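3.2 What people say when they explain a shortcut

I should say up front that I didn't set out to study shortcuts. The project started as a plain look at how coworkers give each other directions inside large buildings, and I figured I'd end up with a tidy list of landmark words. What I got was 62 recorded explanations, most of them given in hallways, and a good number of them wandered off into stories about why the long way exists at all.

Joni Ruotsalainen and I collected them at two sites, Predent and Tedix. Both are places where a newcomer gets lost for weeks. At Predent the loading side and the office side were built at different times, and the floor numbers don't match where they meet, so you can walk through a door on the second floor and be on the third. People there love telling you this. I heard it before I'd even signed in!

We asked each person the same thing: how would you get a new hire from the front entrance to the break room? Then we let them talk. If they offered a second route, we asked who they'd tell it to. That follow-up question did most of the work in the end, and I wish we'd written it down properly in our first protocol instead of adding it in September (the early transcripts have it in some places and not in others, which made coding them a pain).
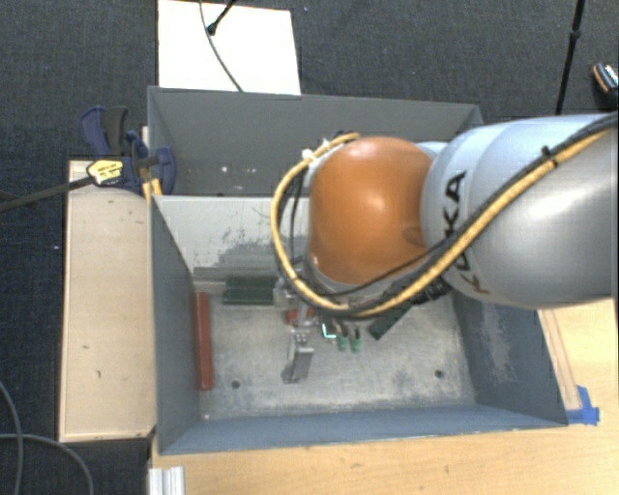 The official route nearly always came first, and it came in short, flat sentences with a lot of "you" in them. You go past reception, you take the stairs, you turn left. The shortcut came later and sounded different. Speakers slowed down, dropped the "you," and switched to "we" or "I." One woman at Tedix gave me the posted route in a single breath and then said, "but I go through the back, we all do." She lowered her voice for that last part, and there was no one else in the hallway.

Onni Pelkonen, who coded the transcripts a second time, read this as a mark of membership, and I mostly agree with him — the shortcut belongs to the group, so the grammar does too. Where we differ is over the long-timers. He puts them with everyone else. I think they're doing something a bit separate, as they tend to name rooms by what used to be in them. "Left at the old mail room" is useless to a new hire, and the speakers seemed to know it, yet they said it anyway and then backed up to fix it. I've kept those repairs as their own category, and Onni's objection is noted in the coding guide.

Landmarks were also less steady than I'd hoped. Vending machines get moved, and people go on steering by them for a while.

Related items
Peltonen: Naming rooms after what used to be there
Fisis working notes: Asking for directions twice
Coding guide for hallway talk, second version
Stairs, floors, and numbers that don't match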